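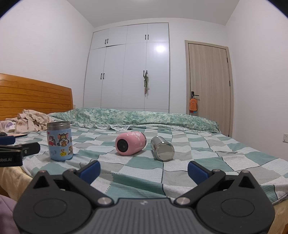

# Sorting the Bedroom Before My Mother Comes

My mother comes in March and she will stay with us for 8 weeks. She will sleep in our bedroom, and we will sleep on the sofa bed in the living room. This was my decision and my husband agreed to it after one evening of thinking. So for many days now I am living with containers on the bed, and I want to write down how I am doing it, mostly for myself, for the next time.

I have read many articles about putting a house in order. Most of them tell you to take everything out of the wardrobe and make one big mountain. I tried it once, in our old apartment on Stekel Street. At 11 in the evening the mountain was still there and we had to move it to the floor so that we could sleep. In the morning we moved it back to the bed. This continued for the whole week, and at the end I pushed everything inside again and closed the doors very fast.

Now I work with one shelf at a time. I take out only what is on that shelf, I decide, and I put back what stays. It is slow, but I can stop when the soup is ready.

## The question of clothes

I have two kinds of clothes that are difficult. The first kind is the clothes I wore when I first came to this country. They were bought in a hurry, for a winter I did not understand yet. There is one brown coat with a very large collar, which makes me look like a person who sells train tickets in an old movie. I don't wear it. But in this coat I went to my first job interview, and I was so cold and so afraid that I answered the question about my weaknesses with a full list. They hired me anyway. The coat stays.

The second kind is saris. I own more of them than I can wear in one life in this town. Six were gifts from aunts, and an aunt always remembers. My mother will certainly ask about the green one with the gold border, so I took it out, opened it, folded it along different lines and put it back where I can reach it. My friend Jayanthi Sastry taught me to change the folds from time to time, or the cloth gets weak in the same place. She does hers every spring. I had not done mine for 4 years, and I was a little ashamed when I saw the lines.

## Papers

I did not expect to find so many papers in a wardrobe. There were instructions for a hair dryer we gave away, and a rental contract for the old apartment, and an envelope with 48 photos from a trip to Marano, printed in a shop because I wanted to make an album. The album I also found, on another shelf, still in its plastic.

I sat down with these photos and lost one hour. In most of them my husband is looking at a map. In one of them I am eating a peach over a wall, bending forward so that the juice does not fall on my dress, and I look very happy and not elegant. I have put this one on the refrigerator.

The other photos are going in the album this time. My mother likes to look at photos after dinner and ask the name of every person, including strangers in the background.

## What a guest needs

When I stay in another person's house, I never know where to put my things. I leave them in the suitcase and each morning I bend down like I am working in a rice field. So I want my mother to have real space:

- two empty shelves, at the height of her shoulders, because her knees hurt
- enough hangers, and all of them the same way around
- one drawer with nothing in it, not even a useful thing
- a lamp she can turn on without getting up
- a place for her prayer book and her glasses

The drawer was the hardest part. We had an argument about it, a quiet one. My husband keeps cables in it, and he believes each cable has a purpose. We agreed that the cables can live in the hall until she goes home. I have seen him visit them.

I also asked her on the phone what she would like to have in the room. She said, "Nothing, nothing, don't do any work for me." Then she called back after ten minutes and asked if the pillow was the hard type or the soft type. I bought a hard one at Petrenko, the small shop next to the pharmacy. The owner let me press all of them with my hands before I chose.

## What is still to do

The top shelf. I need the ladder for it, and the ladder is with our neighbors. I think the suitcases are up there, and the blanket my mother sent with a cousin, which she will surely look for on the first night. I will wash it when I find it and dry it on the balcony if the rain stops.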